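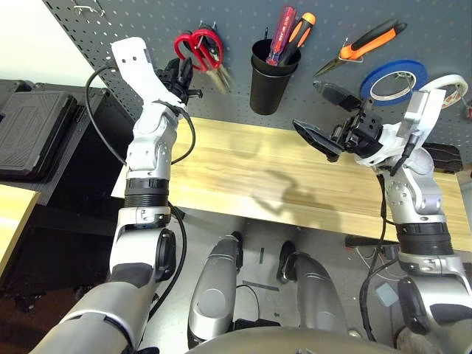
How I Keep a Supply Closet Going on a School Budget

I've run the supply closet at our elementary school for 6 years now, and every fall some new parent asks me how we make the money last. Our state funding per student hasn't moved much in that time and glue sticks sure have, so I've picked up a few habits. Steal whatever you like!

First thing, find out what your district will pay for before you spend a dime of PTA money. I went a whole year buying copy paper out of our own account when there was a line for it in the campus budget. Tariq Mohmand in the front office finally showed me the form (it's one page, and it lives in a drawer). Ask for last year's spending by category too. It's a public record, and ours came back by email in a couple of days.

Order in March. By August everybody wants the same crayons and you take what you can get. I send teachers a short list in late winter with a blank at the bottom for odd requests, and I give them 5 school days to fill it in. Anyone who misses the date goes on the second order, and I've learned to hold firm on that one.

Markers get stored lying flat. Standing them tip-up is how I killed a whole box of whiteboard markers — the ink settles away from the tip and the kids think they're dead. Glue bottles go in a dishpan with a damp sponge, and once a month I pull the caps and soak them in warm water while I do something else.
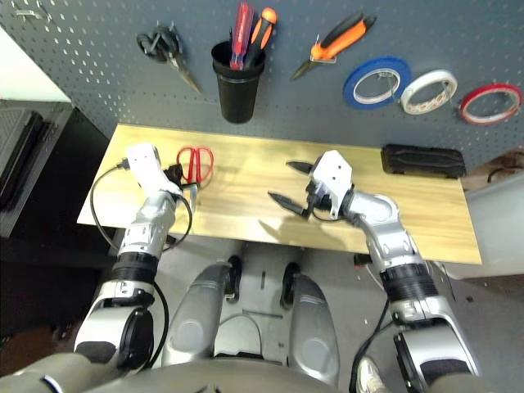

Pencils I buy plain, 80 to a bundle, and sharpen ahead of time with the big electric sharpener at home in front of the TV. Dull scissors get a second chance: fold a piece of fine sandpaper, grit side out, and cut through it a dozen times. It won't save a really bad pair, but it's good enough for construction paper.

For donated stuff, I keep one tub by the door and sort it the same day it fills up. Half-used notebooks lose their written pages and become scratch paper. Dried-out paint goes in the trash, no matter how guilty you feel.

Now the money part. We had 28 classrooms asking this year, and I used to split the fund evenly. Marcelino Cuesta, who teaches art, pointed out that he sees every kid in the building and was getting the same share as a room with one class in it. Fair enough! So these days I set aside the art and science money first and divide up what's left — a few people grumbled, and then they saw the numbers on paper and mostly quit.

Last tip, write the price and the month on the lid of every box when it comes in. A grease pencil works on plastic and wipes off with a dry rag. When the principal wants to know what to ask the school board for next year, I just walk down the shelf and read off the lids.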